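Prena Door Seal, brush type, for interior and balcony doors

Last updated: 2025-11-21

The Prena is a brush seal for the gap under a door. We make it in our workshop in Wellska since the first winter of the company, and it is still the product which people order again when they move to another home. It stops the draft on the floor, it keeps dust in the corridor, and it makes the noise from the stairs a little smaller. It does not make a door soundproof, please do not buy it for this.

The seal has two parts. The rail is aluminum and you fix it on the door with screws. The brush slides in the rail from the side, so when the hairs are bent after some years you can change only the brush and the rail stays where it is. The replacement brush is sold under the name Goltum and it fits all rails, also the old ones with the round end.

Before you order, measure the gap with the door closed, in three places. Floors are almost never flat, and the largest gap is the one that matters. For a gap up to 20 mm take the standard brush. For a gap up to 38 mm take the long brush - it is softer, and on thick carpet it will drag a little. 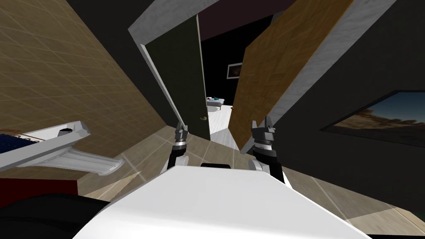
Many customers ask if the rail can be cut. Yes, with a small metal saw. Pull the brush out first, cut the rail, then cut the brush with strong scissors 2 mm longer than the rail. Remove the sharp edge with a file. If your door opens over a raised threshold, mount the rail on the side of the door which does not meet the threshold, and check the full swing before you put in the last screw.

The glue version, Rizk, is for rented apartments and for glass doors where screws are not possible. Clean the surface with alcohol, let it dry, press the rail for one minute and leave the door closed overnight. The glue does not hold well on fresh paint. Wait four weeks after painting.

Colors: white, silver, dark brown
Rail length: 100 cm
Weight with brush: 400 g
In the box: rail, standard brush, five screws, paper template

The long brush is ordered separately. Dark brown in the Rizk version is sold out and comes back in February.

For doors wider than 100 cm, or for an order of more than 69 pieces, write to Joelle Rawashdeh in our sales office and tell her the door width and the gap. She answers in English and French.

14 comments
Shared 38 times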